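About Karkness

Karkness is a records and publication desk covering military censorship, sealed court files and intelligence oversight. We publish case notes, annotated rulings and a running index of gag orders. The index currently holds 80 entries, of which 21 are still in force.

The desk was set up by Faith Kioko, who had worked as a court reporter and then as a document analyst at Ndung'u, a law practice that handles press cases. She remains the editor. Staff and contract researchers work in 11 jurisdictions and file to a single database, Clovov, which holds the text of each order, the date it was lifted or renewed, and the name of the issuing court where that name may be printed.

How we handle material

Documents reach us through court registries, information requests and direct submission. Each file is logged on receipt and given to two readers who work separately. The first checks that the document is what it claims to be: letterhead, signature block, case number, paper size, language of the period. The second reads for content and marks any passage that could identify a living source. A file on which the readers disagree goes to the editor.
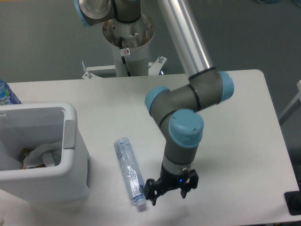 Files that pass both readings are held for seven days before publication. During that period we write to the agency or person named and ask for comment. Replies are printed in full as an appendix – we do not cut them for length. If a court order bars us from printing part of a document, the passage is blacked out and the order number is given in the margin.

We do not pay for documents. We do not accept funding from any intelligence service, defense ministry or arms supplier, or from a firm that holds contracts with one.

Publications

The Grakirov Papers is our longest series. It collects declassified personnel correspondence and surveillance reports, with translations and a glossary of cover terms. New parts appear on Thursday. The gag order index is updated every June, with corrections entered as they are received.

Corrections and contact

Errors of fact are corrected on the page where they occurred, and the earlier wording is kept in the change log. Requests for correction should quote the entry number and include a copy of any supporting record. Submissions by mail should carry no return address if the sender wishes to remain unnamed – we cannot send a receipt in that case.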